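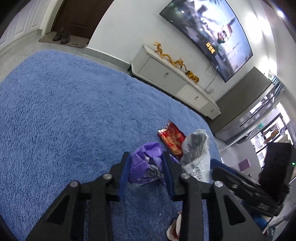
*Photo: Undasach open day, living room demo*

Back from the Undasach open day in Skiltham. Train was late, feet hurt, writing this before I forget it all.

Best bit by miles was the tidying up demo. Rubbish on a shaggy blue rug and a gripper you hold in your hand – two fingers, dark blue pads on the inside, squeeze and it shuts. The purple bag is the one everybody wanted a go at. Crinkly, shiny, no proper edges. The red wrapper looks easier but I was told shiny stuff is a pain for the software. Fair enough, I'm not great at it either.

The idea is that people do the picking up by hand, loads of times, and the robot learns from that. They'd logged 115 goes before lunch. I did 8. Dropped more than I'd like to admit, and the long pile dosen't help, the fingers sink in and you come up with a pinch of rug.

Telly on the whole time, gold dragon on the stand under it. I kept looking at the dragon. Want one.

Upstairs was Malik, their arm on wheels, doing the same sort of job by itself. Slow. Really slow. 49 seconds for one crisp packet, then it put it next to the bin. Got a clap anyway.

Skipped the Lulska talk – queue down the stairs and it was gone 6 by then. Coffee was free, biscuits went early.

They're doing another one in December, kitchen this time I think. Will go if the trains are runing. Bringing my own sandwiches.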